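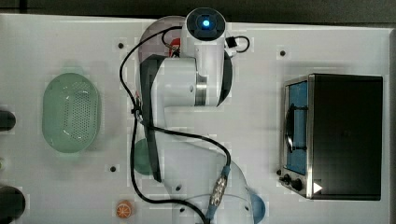 Getting to Satthorpe and signing in

The Plino works at Satthorpe makes torsion springs, cable drums and hinge sets for sectional doors. It opens to the trade one Monday in June. I went as a fitter, with 74 other visitors split into groups, and ours started at half past nine. Parking is on the gravel behind the goods entrance. Safety shoes are required and are not lent out, so two people from another group waited in the canteen.

Spring winding

Wire arrives on coils and is wound cold on a Doležal winder, the older of two. Margit Veres, who runs the spring shop, set it up for a 51 mm inside diameter and wound a right-hand spring while we watched. Winding is quick. Most of the time goes on stress relief in the oven, which the works does in batches of 40, followed by cooling on open racks. Springs are not painted until the ends have been checked for square.

She was plain about cycle ratings. A rating assumes that the door is balanced and the shaft is straight, and most early breakages sent back to her show wear on one side from a centre bracket fitted out of line. I have seen the same on site and would add dry coils to the list. A light coat of oil twice a year is cheap.

Test bay

The test bay holds full-size doors on steel frames, opening and closing all day. Each rig logs the motor current on every lift, and a rise in current is treated as a fault even if the door still runs. The door nearest the walkway was a 40 mm insulated panel door with a Drurkico opener, and its counter stood at 1,063. It had been restarted from zero after a change of rollers. Nylon rollers with sealed bearings were on one side and plain steel ones on the other. The difference in noise was clear from the walkway — the difference in wear will take longer to show.

Cables and drums

Lift cable is cut to length, fitted with a stop at one end and pulled on a bench tester. One length in every 100 is pulled until it breaks. Margit passed round a few broken ends. Failures at the stop point to poor crimping, while frayed strands further up usually mean the cable has been running off the drum groove. In that case a new cable alone will not cure the fault. Check the drum set screws and the level of the bottom panel as well.

Questions and practical points

The talk at the end covered spare parts. Drums and hinges for the previous range will stay in stock. End bearings will not, and the replacement needs a different plate with wider bolt spacing. Fitters should measure before ordering. The printed parts list handed out at the door still shows the old plate; the corrected sheet is at the trade counter, which shuts at four.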